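From: Rogério Aguiar
To: kitchen-manip list
Date: 12 November 2020
Subject: Re: [kitchen-manip] Wrist view only, or wrist plus side view?

Halonen wrote:
> We read your summary on the Rarkero policy. You say the wrist camera is
> enough for the last part of a reach, but the table only gives the combined
> score. Can you split it out? We have one arm at Grundton and would like to
> skip the outside cameras if we can. Also, which objects gave you trouble?

I should have split that table before sending it. The full set is 155 reaches on the kitchen counter. We trained two versions of the policy for 2,000 steps each, same demonstrations, same seed. One got the wrist view alone. The other got the wrist view and two fixed views.

Short version: the wrist-only policy holds up once the target is in view and close. It does badly at picking a direction from far away. My notes are below, by view.

1. Wrist view

Close in, one object can take up most of the picture. Near the faucet the pipe runs nearly top to bottom between the fingers, and the countertop behind it is pale with gray veins. The video is also compressed, so edges on the stone get blocky. We left the compression in for training because the Jedero recorder saves it that way and we wanted training and test to match.
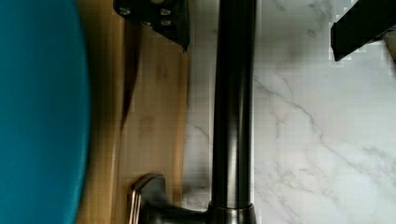 2. Fixed views

These are for the long part of the reach. The policy needs to know which side of the cutting board it is on, and the wrist view often can't tell it that. Small things that matter: the green dish is close in color to some of the wall tile, and the stone is light enough that a white arm has weak edges against it.
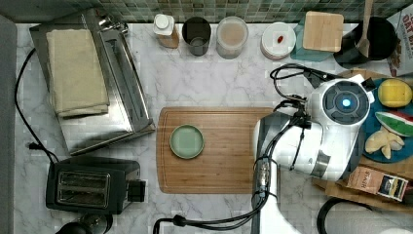 Counter with the arm at right, green dish on the board, play food on the teal plate.

Trouble objects, since you asked. Steel and dark glossy surfaces were the worst for both versions. The depth estimate on them jumps between steps and the arm slows down or stops short. Soft things like towels were fine to reach for, but we did not score grasps on them. We moved to a second fixed view mostly for items behind the toaster, where a rim can be half hidden. 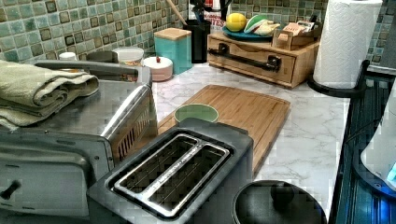
Does the second fixed camera have to be calibrated to the arm?
Only loosely. We measured its position once with a tape and let training absorb the error. If you bump it, collect 5 new demonstrations and fine-tune on those.

For Grundton, I would keep one fixed camera and drop the other. I would not go wrist-only unless your reaches all start near the target. The split table will go to the list in December with the per-object scores, once I have rerun the dark-metal group.

Rogério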